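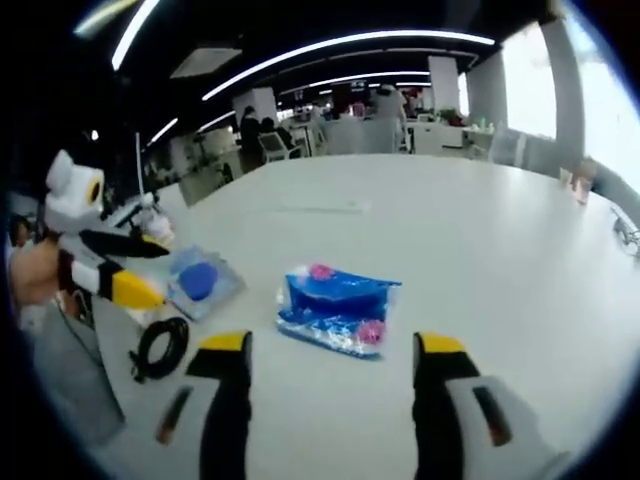
Why Does So Much Stuff Come in Clear Plastic?

Think of the last small thing that came into your home from a store. A sponge, maybe, or a cloth, or a charging cable. There's a good chance it was inside a see-through bag. You pulled it open, took out the thing you wanted, and the bag went in the trash. It had one job. Was it a job worth doing?

Companies that make bags say yes. They say clear plastic keeps dust off, keeps small parts together and lets you see what you are buying. Let's check those one at a time.

Keeping dust off. Fair enough for something that will touch your face, like a makeup puff. But a cleaning cloth? It is going to spend its whole life getting dirty. You can wash it first.

Keeping parts together. True if there are parts. A single sponge has no parts. It can't lose itself.

Letting you see inside. This one makes me laugh a little. You could see the sponge even better with no bag at all! 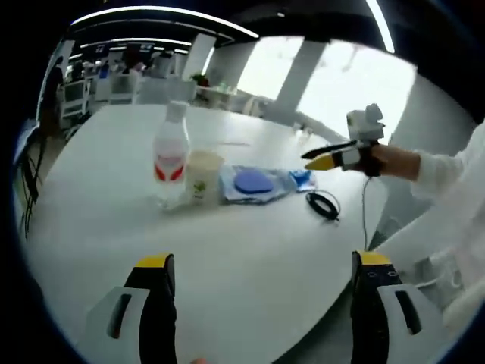

Written for the Kulance Kids science pages
Reading time: 4 minutes

Drinks get wrapped too, if you think about it. A bottle or a cup is packaging for something that would otherwise run all over the table. Nobody could sell you water without a container, so here the package really is needed. What we can ask is whether it has to be thrown away afterward.

A clear plastic bottle looks like a bag's stronger cousin. The plastic is thicker, so it holds its shape, and many towns collect bottles for recycling. Thin crinkly bags are harder. They can wrap themselves around the wheels of sorting machines, and plenty of recycling programs won't take them.

What about a paper cup? Brown or beige paper, perhaps with a little green leaf on the side – it looks like it grew on a tree. Be careful. Plain paper goes soggy, so most paper cups have a very thin lining inside, often plastic. A leaf is a drawing. It doesn't tell you what the cup is made of or where it can go when you're done. For that you need words, and sometimes the words are tiny or missing.

Try this at home

Pick one Thursday and save every clean, empty wrapper until bedtime. Ask an adult before you take anything out of the trash. Then make 2 piles.

Pile one: the wrapper kept something clean, safe or from spilling.
Pile two: you can't think of what it was for.

Some will be hard to place. Argue about those with someone. When a class at Prullmont School tried it for a month, they saved 900 wrappers and put 371 in pile two. Your piles might come out very differently, and you shouldn't take their number as true for everybody.

Keep plastic bags away from babies and pets while you sort, and never put one over your head.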